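Vemex Batch Record Keeper, Model 1421

Tamper-evident test data logging for small and mid-size plants

Home > Quality Lab > Record Keeping > Batch Record Keeper

In stock. Ships from our Brorcombe warehouse.

Every factory has a number it would like to be slightly different. The tensile strength came in a hair under, the customer's truck is already backing up to the dock, and there on the screen is a cell in a spreadsheet, blinking, with no opinion at all about what gets typed into it. The Batch Record Keeper was built for that moment. It takes the reading straight from your test instrument, stamps it, stores it, and then politely refuses to discuss the matter further.

It is a gray steel box that sits between the instrument and your network. It has one green light, one amber light and a power switch under a locking cover. There is no touch screen. We were asked for a touch screen at every trade show for years, and we kept noticing that the people who wanted one most were the people who wanted to edit things.

How it works

The instrument sends a reading. The Record Keeper writes it to internal memory along with the time, the instrument serial number, the batch number and the operator's badge. Each entry carries a short code worked out from the entry before it, so a change anywhere in the chain shows up everywhere after it. Only then does the reading go out to your lab software, your inspection report, or the binder your plant manager still prefers.

If a result needs correcting, it can be corrected. Instruments slip, samples get mixed up, people scan the wrong label before their first coffee. The correction goes in as a new entry with a reason attached, and the old entry stays right where it was. Both print on the report. Some buyers find this alarming at first. Their customers tend to find it restful.

Repeat tests get the same treatment. You may test a sample as many times as your procedure allows, and the report will show every one of them, including the four you did before you got the one you liked. 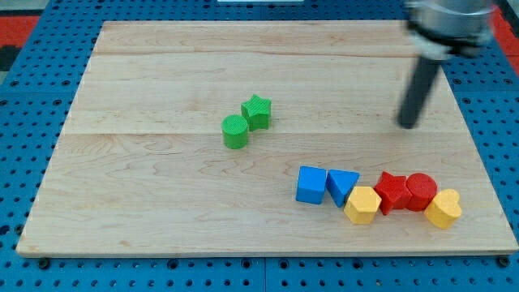
The standard unit accepts two instruments at once and holds 600 days of readings before anything needs to be moved to long-term storage. When memory gets low the amber light comes on. When memory is full the unit stops passing readings to the network until somebody deals with it. We know this is annoying. An earlier version quietly wrote over its oldest records, and we would prefer not to talk about the earlier version.

What's in the box

Batch Record Keeper unit
Power cord and bench bracket
Badge reader with six-foot cable
Two instrument cables (tell us which connectors you need at checkout, or you will get the ones most people need)
Two keys for the switch cover
Printed setup guide, in readable type
Certificate of conformity, with the original readings attached, including the one we had to explain

Specifications

Instrument inputs: 2
Storage: 600 days at normal plant volume
Supported instruments: 117 models on the current list, plus anything that sends plain text over a serial line
Network: wired only
Battery backup: holds the clock and memory through a power cut; does not run the badge reader
Mounting: bench or wall
Warranty: three years, parts and labor

The supported list covers the common tensile testers, hardness testers, scales, ovens and thickness gauges. If yours isn't on it, send us the model and a sample of its output before you order. The Hirnport adapter (sold separately) handles most older machines, including the ones with a paper printer and a personality.

Which version do I need?

The 1421 suits a lab with one or two instruments and one shift. If you have a row of testers, look at the rack version, which takes up to five Record Keepers and gives you one combined report. It costs more than you would like and less than five separate reports cost you in patience.

Plants already using Baumgart lab software can add the direct link, which fills in batch numbers automatically. Without the link, operators scan or type them. Typing works fine. The unit checks the format and rejects "same as last time," which came up more often in trials than we expected.

Questions we get a lot

Can the administrator delete a record?
No.

Can the administrator delete a record if it is a really good administrator?
Still no. The administrator can add users, set the clock and print things. Clock changes are logged as well, so please don't get ideas.

Can Vemex delete a record for us?
We can't. We left ourselves no way in. We are asked this about once a month, usually by phone and hardly ever in writing.

What happens if the unit is unplugged during a test?
The log shows a gap with a start time and an end time. The report prints the gap. What you tell your customer about the gap is between the two of you.

Will it make our product better?
It will not. It records what your product was like on the day you tested it. Several buyers have gone on to improve the product afterward, having run out of other options.

Does it replace our quality manager?
No, although it does take over the part of the job that involves standing behind people.

Setup and calibration

Most labs are running within an afternoon. Mount the unit, connect the instruments, register the badges, then run the ten practice readings in the setup guide. The practice readings are permanent, like all the others, so keep the batch name clean. One early customer still has a rude word at the top of every annual report.

The Record Keeper itself needs no calibration, since it measures nothing. Your instruments still do. Enter the due dates during setup and the unit will mark any reading taken after a date has passed. It will not stop you from testing. It will just mention it, on every page, until you get the instrument serviced.

Ordering and returns

Order online or through your regular Vemex dealer. Orders placed before noon ship the same day. Return any unused unit within 30 days for a full refund. Used units can also come back, but the memory stays sealed and we send you a full copy of the records before it leaves our bench, whether or not you were hoping for one.

Our Brorcombe warehouse closes for stocktaking at the end of December. Orders placed during the closure ship when we reopen, and the shelf count will be whatever it is.

Accessories

Hirnport serial adapter
Baumgart direct link license
Spare badge reader
Wall bracket
Replacement keys (requests are logged)

Page last revised 7 October 2018. Earlier versions of this page are available on request.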